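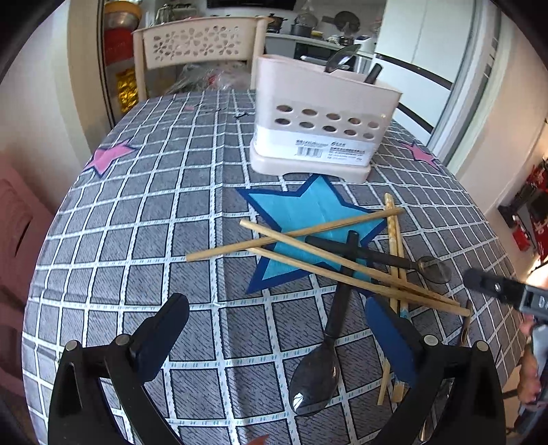

Cutlery holder on the star tablecloth.

Topic: Oilcloth vs. fabric for an everyday kitchen table?
Forum: Home and Kitchen > Table and Linens

plumline34
We eat every meal at one round table and I'm tired of washing cloths. Ours is gray with stars on a white grid and it does hide crumbs, but it goes in the laundry twice a week. I'm looking at wipe-clean ones. Zostex has a coated cotton that the store in Trorkmont sells off the roll. Akix is all vinyl and costs less. Does either one last?

gravelroad
Had the Akix for 4 years. It wipes down fine. The folds from the package never fully came out, and it got stiff in winter. For the price I'd buy it again.

tessellate_b
I'd skip vinyl. Ours stuck to the finish on a wood table and left a dull patch I had to sand out. If you go that way, put a felt pad under it and lift the whole thing once a month.

gravelroad
Never had that happen, and mine is on wood too. Could be your finish.

tessellate_b
Could be. It was fresh varnish, maybe two months old. I still wouldn't risk it.

plumline34
Mine is an old table with a worn top, so I'm not too worried about the finish. More worried about how it hangs. Same cloth again with a pair of chopsticks on it.

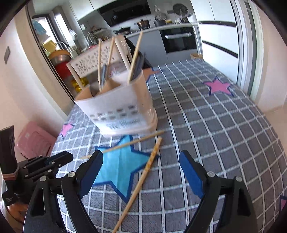 Re: Cutting it for a round table

oldbasin
Measure across the top and add twice the drop you want. I do an 8 inch drop so it clears people's laps. Coated cotton doesn't fray much, so you can leave the edge raw. Vinyl you can just cut with scissors. Pinking shears look worse than a straight cut on either one.

marrowfat
Disagree on the raw edge. My Zostex started peeling at the edge by the second summer. Sew on bias tape, it takes an hour. Use clips to hold it, pins leave holes in the coating.

oldbasin
Fair enough. Mine is only on the table for holidays.

plumline34
I have a machine, so bias tape is fine. One more photo, with the storage bin on the table. The lettering is the part I'd miss if I went plain. 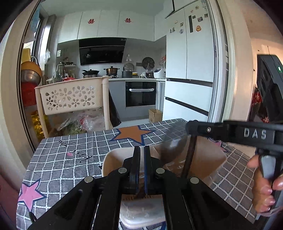 Re: Stains

marrowfat
Turmeric will stain all of them. Kirui makes a darker print that hides it better. Baking soda paste got most of it out of mine. Don't use bleach.

gravelroad
Dish soap is all I ever used. Skip the paste, it dulls the shine.

plumline34
Thanks. Going to get a yard of the Zostex first and try it with curry.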